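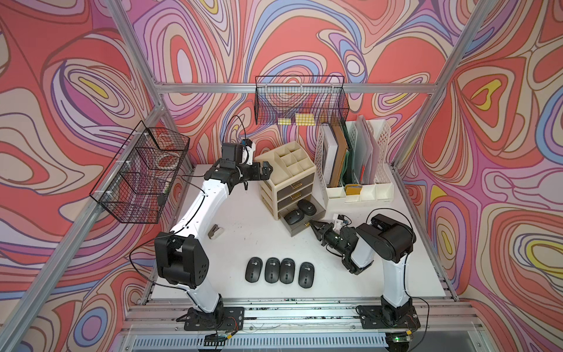 Mikkel Blöndal wrote:

> I have bought the Liller paper for the small back room, and now I am afraid of it. The repeat is long and everything in it is curved, so I find no straight line to hold on to. My father always began beside the door and went around, but his papers were small flowers. Where do I put the first strip? And do I have to match in the inside corners, when the corners in this house lean? I also have lining paper left over and do not know if it is worth the work.

Hello Mikkel, hello list,

I have hung large swirling papers in two rooms now, one of them badly, so I will answer from that.

First strip: I would not begin beside the door. Stand in the doorway and see which wall you look at first. On that wall, find the biggest shape in the pattern and decide where you want it. I put mine in the middle, above the place where the bed would stand. Then I worked out from both sides of that strip. The mismatch must come somewhere when you close the circle, and the best place for it is above the door, where the strip is short.

Before you paste anything, cut three strips and lay them on the floor next to each other. Marbled patterns are difficult in this respect: you think two edges meet, and one strip later you see that you took the wrong curve. In a pattern with a thin dark line around each swirl, like the coral and lavender one I have put at the top, I follow the line and forget the colors. If the dark lines meet at eye level, the rest is usually good enough. Check at eye level first, then the top, then the bottom. A small error behind a baseboard heater will disturb you only on the day you make it.

Write numbers on the back of the strips in soft pencil, with an arrow for up. I did not do this in the first room. One strip is upside down there, to the left of the window. My wife found it after five months and I had not seen it.

Corners: you asked if you have to match. In a leaning corner you cannot match all the way from ceiling to floor, so choose the height where you want it to be right. Measure from the last edge to the corner at top, middle and bottom, take the largest number and add a finger's width. Cut the strip lengthwise there. Hang the first part so it turns a little onto the next wall. Then draw a new plumb line on the next wall and hang the second part to that line, over the small turned edge. You will lose a little of the pattern in the overlap. With small flowers this is visible, with big ovals and waves less so. Please do not try to bend a full strip around the corner. It will look fine in the evening and have a long crease in the morning.

Lining paper: yes, if your walls are old plaster. Hang it sideways, so that the joints do not fall in the same place as the joints of the top paper. I used the Skov lining in the second room and it hid a lot of old filler. Let it dry until the next day, and then one day more if the house is cold.

About quantity. For my second room I first calculated by area only, and this was wrong, as it does not count what you cut away to reach the next repeat. My strips had 19 inches of waste each. I had to order one more roll and it came from another batch, a bit more yellow. I put it inside the closet and behind the door. So write down the batch number from the label (mine was 1,253 and the late roll was something else) and buy one roll more than you believe. Jungate took back an unopened roll from me in June without discussion, but ask before you buy.

Paste: follow the label and not me. If it is a paste-the-wall type, do not let it soak. If it is the older type, give every strip the same time folded, by a clock. My first room was bad for exactly this reason. I answered the telephone, the strip got longer, and after that the curves did not meet anymore - I pulled at it for a while and made it worse.

One question back to the list. Does anyone still have the old Fosholm smoothing brush with the short hair? Mine is losing its bristles into the paste and the new ones I have tried are too soft for heavy paper. I would rather repair than replace, if it can be repaired.

Mikkel, write again when you have the three strips on the floor, before you cut the others. If the edges do not meet, it can be a drop match, and then you have to cut every second strip from a different starting point. It should be printed on the label as two numbers with a line between them.

With friendly greetings,
Baldur Ketilsson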